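Clamstead Shared Workshop
Press notice, 9th May
For immediate use

MEMBERS' ROBOT ARM TO TAKE OLD COMPUTERS APART, UP TO A POINT

A robot arm built by members of the Clamstead shared workshop is being put to work on old desktop computers, starting with the hard drives. The workshop makes no claim that it is quicker than a person with a screwdriver. It isn't, and the people who built it would like that printed.

The arm, known as Rirngate after the road the workshop stands on, was put together over the winter by Jong-dae Yeom and Naveed Orakzai. Parts came to 600 pounds, of which the workshop paid 100 and the two builders found the rest. The black gripper is their third design. The first two are in a drawer.

Its job for now is a small one. A tower is set down with its side off, and the gripper goes in for the drives in their blue plastic carriers. These have release tabs at the top, which suits a machine that is poor at screws and worse at anything floppy.

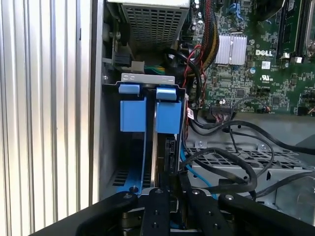
Cables are the main worry. "People see a video of an arm packing a box and think the rest must be easy," said Mr Yeom. "A box doesn't have wires hanging across it. I've been at this since July and I still wouldn't leave it alone with a computer I cared about."

Mr Orakzai, who wrote most of the control software, was asked for a more hopeful view and gave this one: "It's a good arm for the money. I don't think it will ever pay for itself and I've told the members so. If somebody wants to fund it on the promise that it will, I'd ask them to come and watch it for an afternoon first."

The workshop has been offered help by Hosetix, a supplier of second-hand motors, which has lent a spare set of joints until the autumn. A separate suggestion that the arm should be described as "intelligent" in the loan paperwork was turned down. The arm follows positions taught to it by hand, with a camera to correct them, and when the tower is put down crooked it tends to go for the wrong place with great confidence.

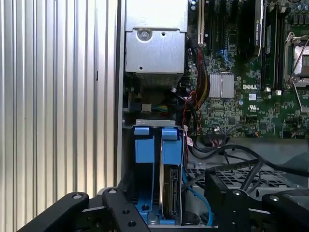 Dell desktops were chosen because the workshop has plenty of them and the inside of one is much like the inside of the next. Other makes will have to wait. So will laptops, which both builders consider a bad idea, and anything with glued parts.

Drives that come out will be wiped or destroyed by a member, by hand, as they are now. No change to that is planned, whatever the arm learns to do.

Members can see Rirngate at work on Monday evenings from 7. Visitors should stay behind the yellow line and keep sleeves and lanyards out of reach. The drawings and the parts list, with prices paid, are in the Tarar folder on the workshop's shared drive, and copies can be had on request. The notes on what went wrong are in there too and are a good deal longer.

Press enquiries: Naveed Orakzai, Clamstead Shared Workshop, extension 744. Please don't ring during the Monday session.

ENDS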